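Felt for the workroom, sold by the sheet or off the roll

# Triletti Pressed Wool Felt, Medium Weight

If you've been buying craft-store felt and wondering why your slippers go bald by spring, come on in and sit down, because I could talk about this all afternoon. Triletti is pressed from wool, with no acrylic filler, and it behaves the way felt did when my grandmother bought it from the hatmaker's widow down the street. It cuts clean, it takes a needle without a fight, and when you trim an edge it stays trimmed.

We carry the medium weight because it's the one people keep coming back for. It's thick enough for slipper soles, coasters, pot mats and the insides of drawers, and you can still get it through a home sewing machine if you go slowly and put in a fresh leather needle. (Please do put in a fresh needle. I know the old one still looks fine.)
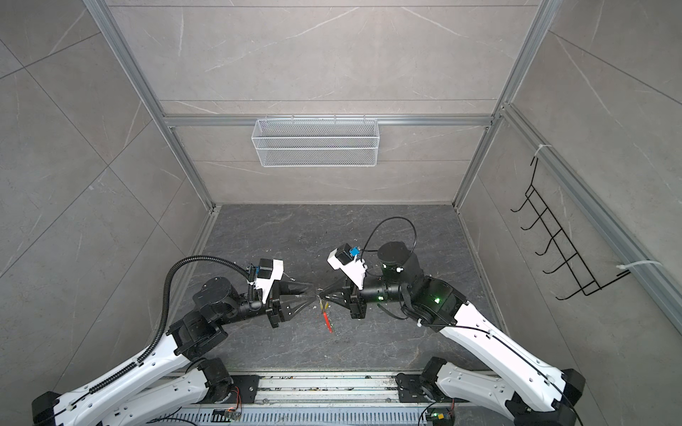
## Sizes and colors

- **Small sheet:** 12 inches square, good for trying out a color
- **Bench sheet:** 12 by 24 inches, enough for a pair of adult soles with scraps left over
- **Off the roll:** 36 inches wide, cut to the half yard

Colors right now are oatmeal, moss, brick, ink blue and a soft brown we call Ehlers, after the old mill that first dyed it for us. Ink blue sells out faster than we can get it, so if you're making a matched set of anything, buy all of it at once. Dye lots do wander a little, and I'd hate for you to finish three chairs in one blue and the fourth in its cousin.

Bjartur Vestergaard cuts all the roll orders himself on the long table by the window. He leaves a generous half inch over what you paid for and gets grumpy if you thank him for it.

## Working with it

Chalk marks brush off. Pen doesn't, so use chalk or a sliver of dry soap. For straight cuts, a rotary cutter and a steel ruler will beat scissors every time, and two light passes give a nicer edge than one hard one. Scissors are better for curves, as long as you turn the felt and keep your cutting hand still.

For gluing felt to wood we like Drirker white glue, brushed thin on the wood side only. Put too much on and it creeps up through the wool and dries shiny, and there's no getting it back out. Set a heavy book on top and leave it overnight.

If you want a firmer sheet, for a hat brim or a box lid, steam it well and let it dry flat under weight. It'll shrink a touch, so cut to size afterward!

## Washing

Cool water, a little wool soap, and no wringing. Press it between two towels and dry it flat, away from the heater. Never put it in the dryer unless you're hoping for doll-sized slippers. Small spills can be blotted with a damp cloth, and crumbs come out with a stiff clothes brush.

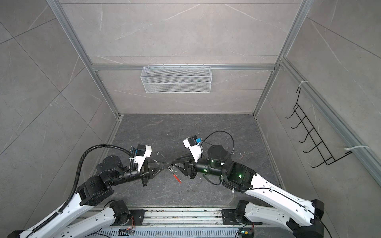
## What folks ask us

**Can I use it under chair legs?** You can, and it's lovely and quiet, but the Vonero hard felt will last longer under anything heavy. Save this one for lamps, vases and the bottoms of bookends.

**Does it smell?** A bit like sheep for the first day or two, more if the box got rained on. Hang it somewhere airy.

**Will moths go for it?** They might, the same as they would for a good sweater. Keep spare sheets in a closed bag with some cedar, and shake them out when the seasons change.

**Do you sell offcuts?** We do, in 500 gram bags, mixed colors, whatever is on the floor of the cutting room that week. Teachers love them. Mpho Coetzee packs these and will leave out brick or moss if you ask in the order note.

## Ordering

Sheets ship flat between cardboard. Roll cuts over two yards come rolled on a tube, and will want a day lying open before you mark them. Uncut sheets can come back to us any time within a month, but roll cuts are yours to keep, so order a small sheet first if you're unsure of the color.

The next delivery of ink blue is due in June.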